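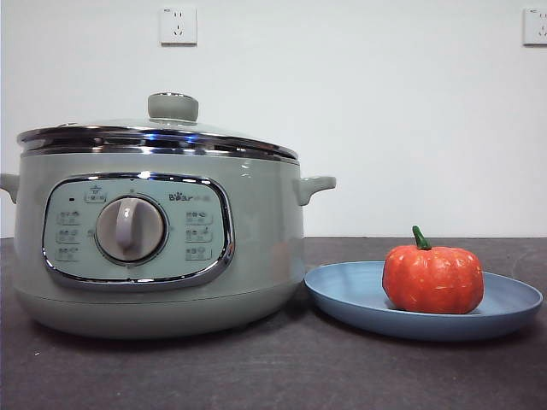 A green multicooker with a glass lid on a dark countertop.

Wundico to bring silent drama "Lei" back to theaters

The distributor Wundico will release a restored version of the silent drama "Lei" in June, starting with a one-week run at the Prunthorpe theater in Drivesbridge. The film has not had a theatrical run in decades and has mostly been seen in a shortened copy with two scenes missing.

Both scenes are back in the new version, which runs 80 minutes. They come from a second print found in a private collection. That print was missing its opening reel, so the restorers used the shortened copy for the start of the film and switched to the better print after the harbor sequence.

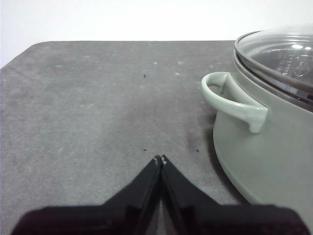 The change in quality is visible at the join, Wundico said. The company chose to leave the grain as it was in each source and limited its digital work to dirt, scratches and flicker. A total of 3,715 frames needed repair by hand, most of them in the wedding scene, where the print had been torn and taped.

The original color tinting has also been put back. Night scenes are blue and the interiors are amber, following notes written on the leader of the second print. The intertitles were remade in the original lettering.

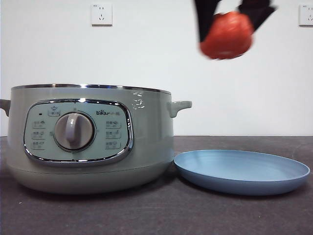 DRIVESBRIDGE, 12/6/25 - Tickets for the opening night of "Lei" go on sale Monday at the Prunthorpe box office and on the theater's website. The Prunthorpe will show the film once each evening, with matinees on Saturday and Sunday. A pianist will play for the first three screenings. The others will use a recorded score for piano and strings.

The run will be in the main auditorium, which holds 31 rows of seats. The balcony stays closed while work on the stairs continues - the theater expects to reopen it later in the summer.
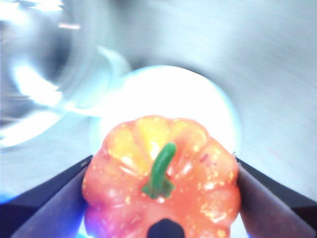 After Drivesbridge, the film will move to other theaters that book through Wundico, and a disc is planned for the fall. The disc will carry both versions of the film and a short feature on the tinting. Wundico is also printing a new poster, with the title in a glossy orange-red, close to the color of a bell pepper, and a border in the leaf green of the pepper's stem. It replaces the black-and-white design used for the shortened copy.

Running times and theater dates outside Drivesbridge have not been set. Wundico said it will post them on its website in the spring.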